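Two arms, one plate – how do you stop them fighting over the table?

ostelon_116
Hello all. I build a two-arm table setup in my garage and test everything in simulation first. The left arm must take a sausage from an oval plate, the right arm handles a can on a round mat. My problem is timing: both planners want the middle of the table.
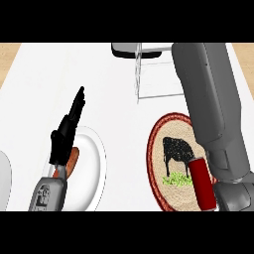 I now run the planner with 2000 samples per arm, and it needs 215 ms. Is this too slow for a home build?

Hokwood
Fine for a garage. I would just lock the middle zone, one arm at a time.

clernham_shop
Disagree with the lock. You lose half the speed you paid for. Plan both arms as one system.

ostelon_116
I tried this on Saturday – my old PC did not like it. Maybe I made the collision shapes too detailed?

Hokwood
Use boxes and capsules, then try again. I'd still keep the lock.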